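# Getting white tabletops white again (and keeping them that way)

I love a white table. I've had one in the kitchen and one in the sewing corner for years, and I will defend them to anyone who says they show everything. Of course they show everything! You see the crumbs, you wipe the crumbs, done.

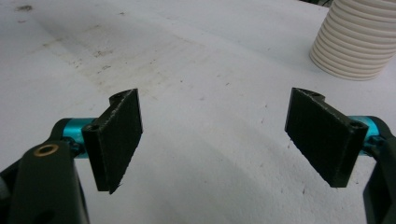
Dima Hakim wrote in to say that wiping is exactly where she went wrong: she used the same sponge she does the pans with, and after one winter the shine had gone from the spot where everybody sits. She wanted to know whether a dull patch can be brought back. Mostly no, I'm sorry to say, if the surface itself is scratched. But very often a dull patch is old soap, and that comes off beautifully, so try this before you give up on it.

## The soap film test

Mix a tablespoon of plain white vinegar into 2 cups of warm water. Wring a soft cloth out until it barely drips, go over a patch the size of a dinner plate, then wipe again with clean water and dry it with a tea towel. If that patch looks brighter than its neighbors, do the whole table. I did mine on a Tuesday night after supper and was so pleased that I went on and did the windowsills too.

Please don't use vinegar on marble or any other stone. Dish soap and water only there, and just a drop of soap.

## Stains, in the order I meet them

**Coffee and tea rings.** Baking soda and a little water, stirred to a loose paste. Leave it on for ten minutes and lift it off with a damp cloth. No scrubbing! If a ghost of the ring stays behind, go again the next day.

**Ballpoint and marker.** Rubbing alcohol on a cotton ball, dabbed from the outside of the mark toward the middle so it doesn't spread. Test underneath first, especially on a painted table, where alcohol can take the color right off with the ink.

**Turmeric.** Oh, turmeric. Wash off what you can, then let the sun have it. My kitchen table gets the morning light, and a yellow splotch from a lentil soup faded away over 4 days with no help from me. If yours stands in a dark corner, drag it over to a window.

**Sticker glue.** Cooking oil, a few minutes' wait, then the edge of an old plastic card held nearly flat. Wash the oil off with dish soap afterward or you'll be chasing a greasy smear all week (ask me how I know).

**Gray pot marks.** These look like scratches and usually aren't. They're metal left behind by the bottom of a pan, and the baking soda paste takes them off with a bit of gentle rubbing.

## Things I keep nearby

Two microfiber cloths, one for wet and one for dry, washed without fabric softener. A spray bottle of water with a tiny squirt of dish soap. Felt pads for the bottoms of the fruit bowl and the lamp, which I check when I change the clocks, as grit gets stuck in the felt and then you're sanding your table every time you move the bowl.

Rasha Qudah swears by a wool blanket under the tablecloth when she has a crowd over for dinner, and I've started doing the same. It's lovely and quiet, and hot dishes still go on trivets.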